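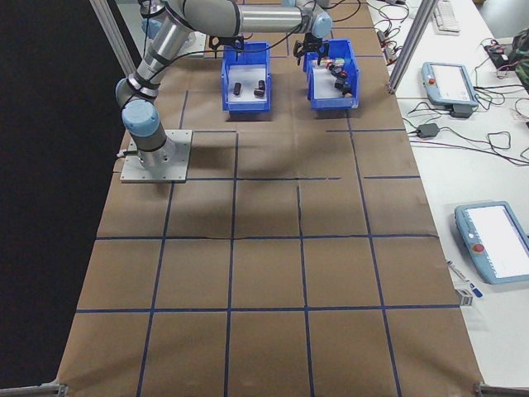
Small Parts Corner: paper, tape and two blue bins

Dear members, in the last newsletter I promised to write something on how to sort small parts, and three people have already asked me if I forgot. I did not forget. I was only waiting until my own table was good enough to talk about it.

The idea of the squares came from Unathi Maluleke, who used to repair sewing machines in a shop in McIntyre. She told me that on her first day there she dropped a tray of screws and spent the whole afternoon on her knees. After this she never worked on a bare table again. She covered it with brown kraft paper and made squares on it with tape, and every part that came out of the machine went into its own square, in the order it came out. When it was time to put the machine together, she went backwards through the squares.

So this is what we do now too. You need a roll of brown paper, one roll of tape in a colour that you can see well (dark blue is very good on brown) and two bins. Blue plastic storage bins with a white floor are my favourite, as a small black part on a white floor is easy to find even with my glasses in the other room.

How to lay the paper

Cut the paper longer than the table and fold the extra part under. Smooth it with your forearm from the middle to the sides. If a crease stays, leave it. I tried to iron one once and I don't recommend it.

Put the long strips of tape first, then the short ones across. Make the squares large. Zübeyde Türkmen made hers small and very beautiful, with a ruler, and then a gearbox cover from her mixer did not fit in any of them. Lines which are a little uneven, or which have a small gap where two strips should meet, do no harm to the work. The tape is only there to tell your eyes where one group stops and the next one begins.

How to use the bins

Stand the two bins side by side at the far end of the table, so your elbows have the near side free. One bin is for the mixed pile, everything that is not sorted yet. The other one is for the parts you have already chosen and want to keep apart. Please don't fill the mixed bin to the top. When it is too full, the small things go to the bottom and you will stir them like soup. I take one handful, sort it, and only then I add more.

Ovidiu Stoica asked if it is better to sort by size or by colour. For me it is by shape first. Round things roll, so they should go in a bin with sides, and flat things can stay on the paper. Colour is useful only when there is very little of it. A red piece between many black and white ones you will find without any system.

From the autumn parts exchange

In October we received 11 jars of mixed parts from the old Nirico workshop, and we are still working on them. Safta Sandu has found 38 small springs in one jar alone, and she would be happy if someone took them home. There are also knobs, rubber feet and some short rods that I could not name. If you know what they are, please come and tell me!

Iulian Stanciu bought a big roll of kraft paper for all of us. You may take as much as you need for your table at home, and put a coin in the tin by the door. Tape you have to bring yourself.

Next time I will write about labels, and which pens don't fade.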